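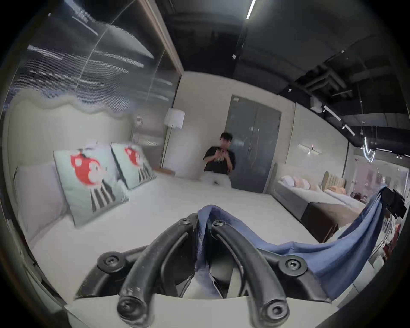 November 24, 2019 – Bed retailer Restier has opened a larger showroom for its Gurora range, with the beds set out so that customers can walk between them and try the mattresses.

The range comes in 41 combinations of headboard, base and mattress. Upholstered headboards can be ordered in off-white and other pale shades, with a straight or scalloped top edge.

"People want to lie down on a bed before they pay for it," said Tamara Bondarchuk, showroom manager. "We had no room for that until we moved in August."

The new floor covers about 800 square metres. Delivery is free within 100 miles – old mattresses can be taken away on request.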